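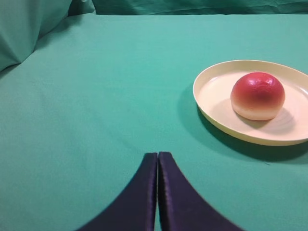
A cream plate on teal cloth, with a single round of red and cream.

Cyril Tindall used to lay a table for eight with everything he owned. There were chargers, napkin rings and two sets of glasses, and guests had to move things before they could eat. Last March he packed most of it into boxes and started again with a cloth and a plate.

The cloth came first. Tindall likes deep greens and blues with a matte finish, since pale dishes stand out against them. He buys by the yard and skips the hem.

"You can pull it tight over the table and let the rest bunch up behind," he says. "If it creases, leave it. I stopped ironing years ago."

Plates are the harder choice. Bright white can look cold next to teal, and he prefers cream or ivory, shallow, with a raised rim. His everyday set is from Vellmont and cost $74 secondhand. Two have chips, and he uses those for toast.

Then comes the color. One thing in red or peach is enough for a plate, he says, and it doesn't need to sit in the exact center. Flowers block the view across the table and tend to drop petals in the butter.

His neighbor Gert Nel has borrowed the idea for Sunday lunches, with a darker cloth and brown stoneware. Tindall thinks the brown is a mistake. The two of them still eat together most weeks, usually at Nel's, where the chairs are better.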